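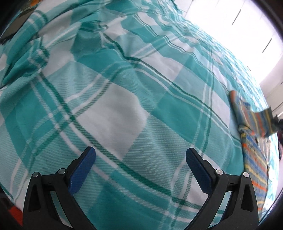
Attachment 1: wrist view, plaid cover, fingers open

Subject: Re: [hendus-dev] feature tracker drops out on fabric
Date: 6 October 2022

> We see the tracker lose the map whenever the gripper gets close
> to bedding. It was fine on the kitchen set. Before I go and
> retune everything, is this a calibration problem, or does Hendus
> just not like cloth? We are on the stock fisheye config.
>
> Also, should the fingers be masked? The docs say "optional".

Hendus likes cloth too much, I'm afraid. Look at the attached view the way a corner detector would. Big turquoise checks with green pin-stripes, the same crossing again and again, and every crossing is a lovely strong corner that looks just like its neighbor. The matcher is thrilled. Then it picks the wrong one, one check over, and the pose jumps sideways by exactly the width of a square.

I ran the sequence this view comes from through Dalline with default settings. 333 matches survived the ratio test on the worst pair, and RANSAC kept 16 of them. It then reported success, as it does.

So I would leave the calibration alone for now. The check lines bow a lot in the raw view, but that is the lens plus the folds, and you can't judge either from a rumpled duvet. If you want to be sure, run the board again and look at the residuals near the rim.

What I'd change, in order:

1. Mask the fingers. Those blue pads have a fine diamond pattern, full of texture, and they travel with the camera. To the tracker they are the most reliable landmarks in the room, and they vote firmly that you are standing still. "Optional" in the docs was my wording, from September, and I take it back. Draw the mask for the full range of the linkage, not only for wide open as in the attachment.

2. Cap the features per grid cell. I use 40. Otherwise the plaid eats the whole budget and the striped cloth on the right gets nothing, which is a shame – its color bands don't repeat in the same way, and the folded bundle at the top is worth more than half the duvet.

3. Turn on the motion prior in the matcher (search_from_imu: true). With a search window smaller than one check the sideways jump mostly goes away. Mostly.

4. Don't count on the wall. It is blown out to white up there, with a couple of short dark lines on it. Lowering the exposure limit may bring something back, but I haven't tried it on this set.

With 1 to 3 in place I got through the sequence with 7 relocalizations, down from almost a lifetime supply. The remaining ones are all at close range, where one white square fills the middle of the view and there is only the weave to hold on to.

The Prornmont planner will still accept a jumped pose without blinking, so please put a velocity check between the two. There is a half-finished one in the Tokgöz branch. It compiles, and that is the nicest thing I can say about it.

Could you post your mask file once you have one? Mine was drawn by hand and the left side looks like a potato.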